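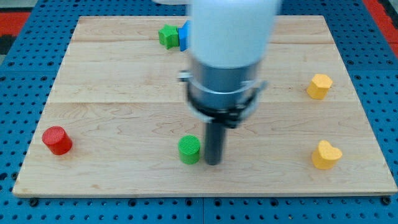
Polside C2 compact, three weeks in

Bought mine used from the Shahbazi store, box and strap included. Short version - good lens, slow everything else.

Startup takes long enough to miss the shot. Autofocus fine outdoors, hunts like crazy once the lights go down. Shutter goes up to 1/2000, plenty for the kids at the pool. Battery died at lunch both Saturdays so get a spare.

Colors are really nice straight out of camera. Skin tones especially. I quit shooting raw after the first week, to lazy to edit and the JPEGs didn't need it. Clean at ISO 800, mushy past 3200.

Menus are a mess. 32 items on the setup page, no search, and the format card option sits right next to date. Ehsan Tabrizi has the older one and says it was the same back then. Great.

Grip is slippery. I put a bit of tape on it. Lens cap falls off in the bag, lost it already.

Would I buy again? At the used price yes, new no way. Will update after the August trip if teh zoom holds up.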